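Fadura Curved Balcony Railing – black, horizontal bar

Made to order for mezzanines, galleries and upper walkways

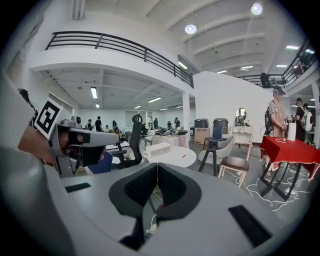
Black horizontal-bar railing on the curved mezzanine at Clurton, with a second run along the upper walkway on the right.

I've been making railings for a good long while now, and the curved ones are still the ones I get excited about. Straight runs are fine, we do plenty of them, but a balcony that bends gives you something to chew on. Fadura is the railing I drew up for exactly that kind of floor edge, and Clurton is probably the job that people ask me about the most. They walk in, look up, and then I get an email wanting to know if we can do the same for their church hall or their dance studio or their very ambitious barn. (Yes, usually!)

What it is

Fadura is a metal railing with vertical posts and horizontal bars running between them. The whole thing is finished in black. The bars are rolled to match your curve before they ever get near the posts, so you get a real bend instead of a string of short straight pieces pretending to be one. I'm fussy about that. If you stand at one end and look along the rail, your eye should slide all the way round without catching on anything.

We make it as steel, powder coated, in a low-sheen black. I did try a glossier black for a while and it showed every fingerprint in the county, so that one got dropped.

Where it looks good

White walls, mostly. I know that sounds a bit plain, but a dark rail against a pale balcony gives a big room a line to follow, and at Clurton the curve of the floor is the nicest thing about the building. The ceiling up there is white too, ribbed with curved beams, and I wanted the railing to sit quietly underneath all that. Horizontal bars do it for me. Uprights packed close together would have been too busy with those beams overhead.

Lighting makes more difference than people expect. Clurton has round pendant lamps up high along with fluorescent panels in the ceiling, so there's a mix of soft glow and plain bright working light. Low-sheen black copes with both. If your space has spotlights aimed straight at the balcony, tell me, and I'll mail you a coated offcut so you can hold it up and see how it behaves.

We've also put Fadura along straight walkways across from a curved balcony, so the two sides match. It's the same rail and the same posts, just without the rolling, and it costs less per foot.

Sizes and prices

Rail height: 45 inches from finished floor to the top of the rail is our standard. We can build to another height if your local code asks for it.

Straight sections: $140 per foot, coated, with posts and fixings included.

Curved sections: priced from your drawing. A gentle sweep adds a little to the straight price, and a tight one adds quite a bit more.

Finish: black is standard. Other colors on request, though I'll probably try to talk you back into black.

Lead time: roughly 63 days from signed drawings to delivery. August is our slow month for coating, so please plan a little extra if your order lands then.

Delivery, offcut samples and a phone call with me to go over the drawing are all part of the deal. Installation is quoted separately.

How we measure a curve

People worry about this part more than they need to. You don't have to know the radius of your balcony! Most folks don't, and a fair few of the building plans I get sent are wrong anyway, because what got poured or framed wasn't quite what got drawn.

What I need first is a rough sketch, a few photos from the floor below, and one measurement along the edge from wall to wall (or wall to column, or whatever it is that stops your railing). A soft tape laid along the edge is good enough. From there I can give you a ballpark price.

Once you've said yes, Merle Waaka comes out and makes a full-size template in thin board, laid right on the edge of the floor and marked up with every post position. We roll the bars against that template in the shop. It's a slow way of doing it and I wouldn't swap it for anything. On one job before we worked this way, I rolled a lovely set of bars to the architect's numbers and they sat an inch proud of the floor halfway round. Never again.

Fixing

There are two ways to mount Fadura.

Top mount – the posts stand on a base plate bolted down into the floor. It's quicker, and easy to get at later if something needs tightening. You do lose a few inches of walking space along the edge.

Side mount – the posts fix to the face of the balcony, so the floor stays clear right up to the rail. I like how this looks, but the edge has to be strong enough for it, and that needs an engineer to sign off before I'll cut anything.

If you're not sure what your floor edge is made of, please find out before you order. A plastered face can hide concrete, timber or a whole lot of nothing.

Things to think about before you buy

Horizontal bars can be climbed. If small children will be up on your balcony without a grown-up nearby, check your local rules, and then have a think about it even if the rules say you're fine. We make the Basteck infill panel for this, a clear sheet that clips to the inside of the bars. It doesn't change the look much from below, and it can go on at the start or be added later.

Also, where does your railing end? It's the detail that gets forgotten. A curved run has to finish against a wall, a column or a stair, and each one wants a different end post. Send me a close photo of both ends and I'll draw it up properly.

Looking after it

Warm water, a drop of dish soap, a soft cloth. Skip the scouring pads and anything with bleach in it. Check the base bolts once a year (there's an Allen key taped inside the delivery crate, please don't throw it out with the packing). Small chips in the coating can be dabbed with the touch-up pen, and deeper scratches should be sealed before the steel has a chance to rust.

What comes in the crate

Posts, numbered to match your template
Bars, rolled and coated, wrapped in pairs
Bolts and cover caps, with a few spares
Touch-up pen
Allen key
A printed layout with the post positions marked

Goes well with

Basteck clear infill panel
Oyelaran stair rail, same bar and same black, for the flight leading up to your balcony
Fadura gate, self-closing, for the top of the stairs

Ordering

Send your sketch and photos through the contact form and put "Fadura" in the subject line so it comes straight to me. I answer drawings in the morning, usually before the shop gets noisy, and calls are better after 3 p.m. If you'd like to see a finished run in person before you commit, say so in your message and I'll find out which of our past customers nearby is happy to have visitors.

Ebony Mudgway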